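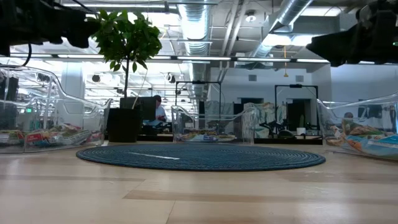 A round blue woven mat on a wooden tabletop, with clear plastic bins around it.

Parcel holding, known in some towns as counter holding, is a service in which a shop accepts deliveries on behalf of people who would sooner not have them left on the porch. It is usually offered alongside mailbox rental, photocopying and packing, and in smaller centres it may share a counter with the pharmacy or the hardware store — a cosy arrangement that has a good deal to do with its lasting popularity.

The customer signs up at the counter, shows government identification and receives a box or suite number to add to the shop's street address. When a parcel arrives, a clerk signs for it, shelves it by surname and sends a notice by text or email. Most shops hold an item free of charge for 14 days, after which a small daily fee applies, and anything still on the shelf after 31 days may go back to the sender.

The Lightfoot shop in Kovitero, opened by Oana Ghiță, began with 17 subscribers, nearly all of them cottagers who came into town on a Friday. Under its second owner, Hollis Dunleavy, the list grew to 103, and evening pickup was added for shift workers at the Usard mill.

Perishables, live plants and cheques sent without an envelope are generally refused. A neighbour or family member may collect on the customer's behalf with a signed note, although practice varies from one shop to the next, and it's always worth a friendly call ahead in January, when the shelves are at their fullest.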